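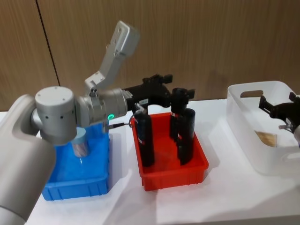

Cohérence cardiaque et respiration : vos questions

Faut-il s'inscrire pour les séances de l'atelier Trokach ?
Oui, par le formulaire. Le groupe accueille jusqu'à 9 personnes, après quoi les coudes se touchent et la sérénité en prend un coup.

Je n'arrive pas à respirer « par le ventre ». Suis-je mal conçu ?
Non. Posez une main sous le nombril et attendez qu'elle bouge. Si rien ne vient, allongez-vous par terre, le ventre s'en charge souvent tout seul. Le chat viendra vérifier.

Combien de temps par jour ?
Quatre minutes le matin, avant le téléphone. Après le téléphone, comptez le double et un peu de rancune.
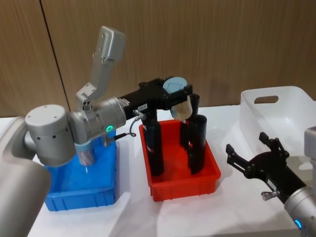

Réponses de Nizar Fakhoury
Animateur des ateliers de respiration

La tête me tourne, c'est l'éveil ?
C'est de l'hyperventilation. Arrêtez l'exercice, reprenez votre souffle habituel et, la fois suivante, allez moins vite. Si cela se répète, parlez-en à votre médecin, qui a fait plus d'études que moi.

Peut-on venir enrhumé ?
On peut aussi rester chez soi. Les deux séances manquées par trimestre se rattrapent, y compris en novembre, où tout le monde a la même idée.

Y a-t-il de la musique ?
Non. Un participant a proposé des baleines, nous l'avons écouté avec bienveillance.

Où se changer ?
Au vestiaire, à droite de l'entrée. Des chaussettes chaudes suffisent, les tenues en lin écru restent facultatives.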